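Ticket: Right arm lets the gripper hang and stops following, mouse cell
Product: Sumampouw two-arm table kit
Opened by: Ivana Godoy
Status: Solved

Ivana Godoy
Hello, I write to you about the right arm of our table cell at Wollex. The cell puts computer mice into a yellow tray and takes them out again, with both arms on one front rail. The left arm works well. The right arm works well for the first part of the morning, and then the servo with ID 6, which moves the gripper, stops following its commands. The other joints of the same arm continue to move. The software does not stop. It only writes this line in the log, many times:

right bus: no status packet from ID 6

When I restart the controller program, the servo is still missing. When I switch off the power of the right arm, wait a little and switch it on again, it comes back, and its position is then read as 3,492, when the closed position in our calibration file is 2,695. I would like to know if this is a calibration problem or an electrical problem, and if I can repair it here without sending the arm back.

What I have already tried:
– another USB cable between the right board and the computer
– another USB port, directly on the computer and without the hub
– the previous version of the controller program
– a new calibration of the right gripper only

The new calibration was good until the next failure, and then the value was wrong in the same way.

Lautaro Lagos
Thank you for the clear report. The two numbers are useful. If a servo loses its supply for a short moment, it can start again with another turn offset, and then the position is not the same as in the file. So please do not calibrate again for now, it will only hide the fault. Can you tell us how the arm is fixed and where the cables go, and whether the green LED on the right board stays on when ID 6 disappears?

Ivana Godoy
Yes. Both arms stand on black mounting plates, and the plates are bolted to the front rail. The boards are at the rail too, one near each arm. The cables go from the shoulder over the arm in a loop to the gripper. The green LED stays on during the fault, I watched for it at two failures.
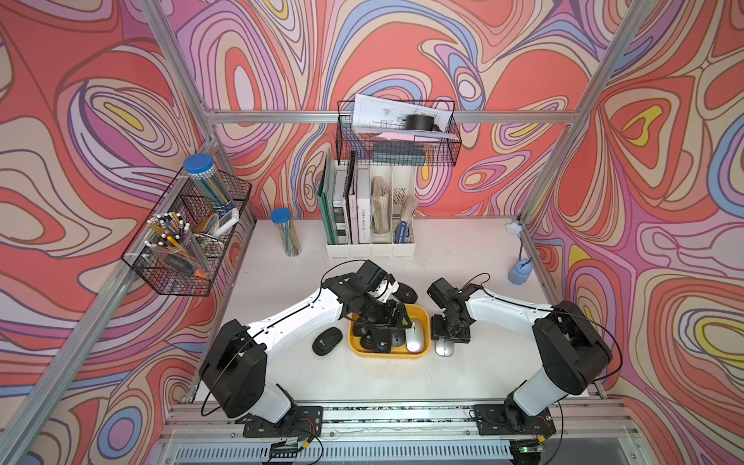 I also made a test with the arm in a fixed position. I commanded the right arm to stay over the table, and I opened and closed the gripper for one hour without moving the other joints. There was no error. Then I let it reach far to the back of the table and return, with the gripper closed on nothing, and ID 6 was lost after a few minutes. I repeated this after lunch and it was the same. For this reason I think that the force of the gripper is not important, but the reach is.

One more thing that may matter. Before I took over the cell, my colleague changed the wrist cable on the right arm. The old one had a damaged plug. The new one came from our stock and it is from Flistosa. I do not know if it has the same length as the original, because the old one was thrown away.

Lautaro Lagos
This is probably the point. With a cable that is too short, the plug at the wrist servo is pulled a little each time the arm stretches. Please do these checks in this order:

1. Power off the right arm. Support the forearm with your hand, it will fall when there is no torque.
2. Move the arm slowly by hand to its farthest position at the back. Look at the loop at the elbow and at the wrist. The cable must still have some slack there.
3. Pull very softly at each plug between the elbow and the gripper. None of them should move in the socket.
4. Exchange the wrist cable with the one from the left arm and repeat your reach test on both arms.

If the fault goes to the left arm, it is the cable.

Ivana Godoy
I did the checks. At step 2 the loop at the wrist became completely straight before the arm was at the end. At step 3 the plug at ID 6 moved, not much, but I could feel it. After the exchange, the left arm lost its gripper servo on the far reach and the right arm ran without error. I have put the Flistosa cable in the drawer with a label, so that it is not used again for this position.

Can I now run the right arm with the cable from the left, and leave the left arm for near positions until the new part arrives? We have work to finish in June and I would not like to stop both.

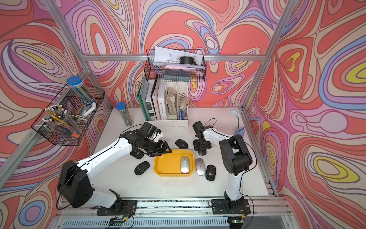

Eleri Prothero: Please don't run the left arm with a pulled plug, even close to its base. We had the same fault on our cell at Clavovwood, and the socket on the servo got loose after a week of it, so in the end we had to change the servo as well. I would run only the right arm and fix the left one in its rest position with the power off.

Lautaro Lagos
I agree with Eleri. A long wrist cable is on its way to you, two pieces, so you have a spare. When it is mounted, power up with the gripper closed by hand and read ID 6 before you load any file.

Ivana Godoy
The cables arrived and I mounted one on the left arm. There is now slack at the wrist also in the farthest position. I fixed the loop at the forearm with one soft strap, not tight. The right arm was already on the cable from the left and I leave it so.

After power up, ID 6 on the right arm still gave 3,492 with the gripper closed, so the offset was really stored wrong. I reset it with the service tool and made the calibration once more. It gives 2,695 again and it kept this value after a restart. The far reach test ran on both arms until evening with no line about a missing packet.

I have one small question left. In the service tool there is a field "return delay" for each servo. On the right arm it is 2 for all joints, but on the left arm it is 0. Should they be the same?

Lautaro Lagos
They may be different, each arm has its own bus. Leave them as they are. I close the ticket, and if the error comes back you can reply to it and it will open again.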